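Cimham Reading Partners: progress report to the Duda Fund
Second half-year, to the end of November

Dear Lucyna,

Thank you so much for your patience while we pulled this together, and for your kind note after the autumn visit, which I read out at our team meeting and which went down very well indeed (Zdzisław Michalski has pinned it up by the kettle). It has been a busy few months, and on the whole a happy one for the project, though there are a couple of places where we are behind and I would like to be plain with you about those.

We now have 61 adults signed up for one-to-one reading help, up from 44 when I last wrote. Of these, 39 come every week and the rest as shifts and childcare allow. The evening sessions at 6.30 have been much the most popular, and we have moved one of the morning slots to suit. Several of our early learners are now on to the second workbook, and one gentleman has read a whole letter from his daughter aloud to his partner, with only a little help over the long words.
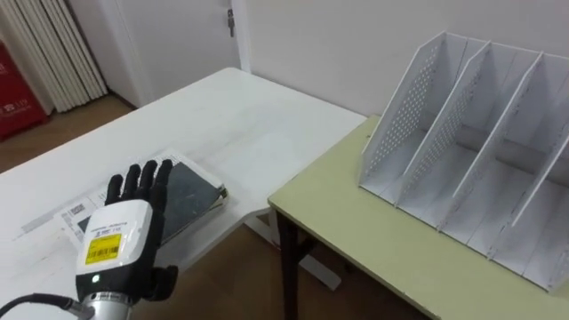
Training for new reading partners took longer than we had planned. We had hoped to run three courses and managed two, partly because the autumn dates clashed with half-term and partly because I was rather too hopeful about how quickly the references would come back. Even so, 20 people finished the course, and all but four have been matched with a learner. The third course is booked for the new year.

On money, we are slightly under on travel and slightly over on books. The large-print readers cost more than the price we were quoted in spring, and I would like to ask, if you are agreeable, to move the travel underspend across to cover them. The full figures are in the attached sheet, in the same layout as before.

The Horuno estate group has not started yet. The room there was promised for September and is still waiting for its heating to be mended, so for now those learners are catching the bus in to us. I am ringing the housing office again next week and will let you know as soon as I have a date.

With warm thanks from all of us,
Project Manager, Cimham Reading Partners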